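Comprimidos semanais, promessas diárias: seis semanas com o organizador Sanen

Comprei o organizador de medicação da Sanen em outubro, depois de a minha mãe ter tomado duas vezes o comprimido da tensão na mesma manhã. Custou 119 euros. Por esse preço esperava muito, e a caixa também promete muito: alarme, aplicação, tampa com fecho, "tranquilidade para toda a família". Desconfio sempre de tranquilidade vendida em cartão brilhante.

O aparelho é um disco branco com compartimentos que rodam à hora marcada. Roda bem, isso concedo. O alarme é que parece ter sido afinado para um armazém, e baixá-lo obriga a entrar na aplicação, criar conta, confirmar o e-mail e aceitar condições que duvido que alguém tenha lido. O Babak Karimi, meu vizinho e enfermeiro reformado, pegou naquilo, virou-o ao contrário e perguntou onde se punham as pilhas. Não leva pilhas. Leva um cabo, e quando falta a luz o disco perde a hora.

Os compartimentos são pequenos. Com 6 comprimidos por toma, dois deles daqueles de cálcio que parecem feitos para cavalos, a tampa já não assenta. O manual diz para "distribuir a dose". Distribuir por onde? A minha mãe toma-os ao pequeno-almoço, não vai tomar metade às dez só para agradar ao disco.

Escrevi ao apoio ao cliente. Respondeu-me uma Annelies Vermeulen, simpática, que me mandou reiniciar o aparelho. Reiniciei. Perdeu os horários todos e passei uma noite a introduzi-los de novo.

Antes disto usávamos os frascos da farmácia e uma folha presa no frigorífico, e continuo a achar que o método tem defensores a menos. Um frasco vê-se, pega-se, abana-se. Numa mesa de madeira clara, um frasco translúcido cor de laranja com tampa branca e outro azul, mais alto, distinguem-se logo pela cor e pelo tamanho, coisa que as ranhuras todas iguais do Sanen não permitem – e a minha mãe, que vê mal, sempre se guiou por isso. 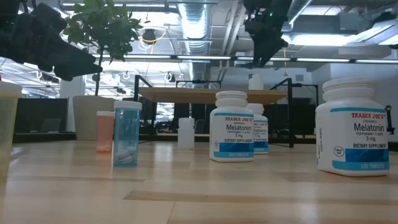 Acabei por voltar aos frascos durante o dia e deixar o disco só para a toma da noite, que é de um comprimido. Para isso serve. Também serviria uma chávena com o alarme do telemóvel ao lado.

Duas estrelas, uma delas pelo motor. Se o encontrarem a metade do preço e tiverem poucos comprimidos para arrumar, talvez.

1655 partilhas
2 comentários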